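Rikuseck lab course, unit 6: when the pick goes wrong
Notes to go with the lecture. B. Owen, with additions by Branwen Powell

Read before the session, bring a printout or have it open. Cikov write-up is due end of February, same upload page as last time.

Topic is garment handling, and one fault in particular: the arm lets go late, or doesn't let go at all, and nothing in the log says so. We call it a held release. Laundry task, arm with two-finger gripper, wrist camera. 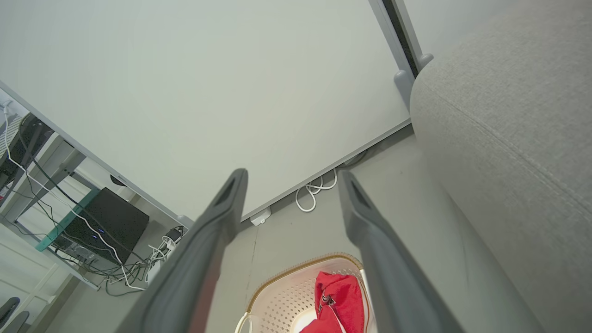
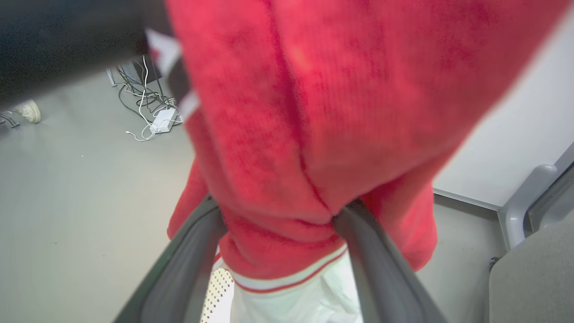

What happened, short version

Alun Skyrme was supervising, Kenji Blackwood at the console. Task was the usual one, pick cloth from basket, lift, carry, drop on the table, go again. Run had been going 55 minutes. Arm did a pick, lifted, moved over the drop point, commanded open. Gripper reported open. State machine ticked over to "return" and the arm went back toward the basket at full travel speed with the garment still hanging off one finger.

Loose end swept low over the floor, caught a cable and pulled. The cable belonged to other equipment, not the arm. Kenji hit the stop. Arm halted 2 seconds after the catch. No injury, one bent connector. Logged as a near miss and that is the right word for it, somebody could have been crouching there.

Keep three things apart when you write this up, people always mash them together:
the fault (cloth stuck to finger)
the failure (controller believed the gripper was empty)
the hazard (arm moving fast, trailing a load nobody planned for)

You can fix any one of them and still have trouble from the other two.

Why the cloth stayed on

Best guess from the inspection. Fuzzy fabric got worked into the slot near the fingertip while the fingers were closed. Fingers opened fine. Cloth had enough grip on the one side to hang there. Prys Humphreys tried to get it to repeat on the bench with the same garment and got 11 held releases before he gave up counting and went for lunch. With a thin cotton shirt he got none. So fabric matters a lot, and our acceptance test was done with, yes, thin cotton.

Other things that make it worse:
- deep pinch, too much cloth between the fingers
- seams and hems, a thick edge wedges and then wont slide
- opening only a little way (ours was set narrow to save time)
- straps, drawstrings, anything with a loop. A loop over a finger is the bad one, opening the gripper does nothing at all for you

Why the controller didn't know

Gripper "open" is a position reading. It tells you where the fingers are. It does not tell you what is on them. Write that down, it comes up every year.

We had a force reading at the wrist as well. It was being recorded. It wasn't being used. Look at the plot from the lecture: at the release the wrist load should fall back to the empty value and it just doesn't, flat line, plain as day. All the way back to the basket. The check would have been one line of code.

Camera: the wrist view was full of fabric after the release. Also recorded, also not used. The picture check only ran before a pick, because that's where the Mahlangu module was plugged in, and no one had asked it the question afterwards. Question for discussion, is that the module's fault? (I say no. Branwen says partly. Come with an opinion.)

Slow creep problem

This part is Branwen's. In the earlier runs there were small signs. Garment dropped late, landing off the table edge. Alun nudged it back and carried on. Each time the run was marked as a success since the cloth did end up where it should. So the success rate looked great and was hiding the thing we needed to see.

If a person touches anything during a run, the run is an assist. Not a success. Mark it so. We have changed the run sheet, there's now a column for it, use the column.

Floor and surroundings

General point for any arm near the ground. Cloth hangs. The reach of your robot is the reach of the arm plus whatever it could be holding, at full length, swinging. Long sleeve adds a lot. Draw your keep-clear line for the longest item in the load and not for the bare gripper.

Cables inside that line get moved, or covered, or clipped down. Power supplies too. Chair legs, stands, anything that can be hooked. People's feet. If you need to step in, stop the arm first, and that means the actual stop and not pause. Pause on the Geltik console holds the motion queue and will carry on from where it was when somebody clicks resume, which is fine if they know you're in there and not otherwise.

What was changed

1. Wrist load checked after every release. If it has not dropped to empty, arm stays put.
2. Fingers open wide, full stroke, before any travel.
3. Shake move: small up-down over the drop point, low speed. Try once. If load still reads wrong, stop and call the operator. Do not let it keep shaking, Prys got a sleeve wrapped right round the wrist that way.
4. Travel speed after a release capped at 15 percent until the check passes.
5. Wrist camera compared with a stored empty-gripper view. Second opinion only, it gets fooled by shadows and by cloth lying close under the fingers.
6. Slots on the fingertips covered. Temporary, tape. Tape peels. Check it at the start of each session and put your initials on the sheet.

Number 1 has its own weakness, see if you can find it before reading on.

Ok: load cell drift. Zero is taken at startup and it wanders as things warm up. A light item such as a sock can weigh less than the drift. So re-zero between cycles, but ONLY when you are sure the gripper is empty, otherwise you have just taught it that a held sock is nothing. Kenji did exactly this in the first week after the change. Good honest report from him, it's in the folder, read it.

If you get a held release in the lab

Stop button. Say it out loud so your partner knows.
Leave the log running, don't kill the program.
Note which finger, which part of the garment, how much cloth.
Take it off by hand with the arm stopped. Ease it, don't yank, a yank loads the wrist sensor and then you're recalibrating all afternoon.
Check the tips for lint or threads.
Re-zero, empty cycle at low speed, then carry on.
Assist column!

Terms you should be able to use

Held release: command to open done, object still attached.
Silent failure: something is wrong and no signal the controller reads shows it.
Near miss: event that could of hurt someone or broken something serious and by luck did less.
Assist: any human contact with the item or the robot during a run.
Interlock: next step blocked until a condition is true. Our number 1 is one. Number 5 isn't, be careful with that.

For the write-up

Two pages max. Pick one of the six changes and argue against it: what does it cost, what does it miss, what new fault can it bring in. Include a timeline from the pick to the stop with the fault, failure and hazard marked on it. Don't spend half a page telling me what a gripper is. Extra credit if you can suggest a test fabric set for acceptance that would have caught this, and say why each item is in it.

Raw logs are in the shared folder under held_release. The force file has its time column in milliseconds and the event file is in seconds, sorry, convert before you plot.

Questions to Branwen until the next session, I'm away.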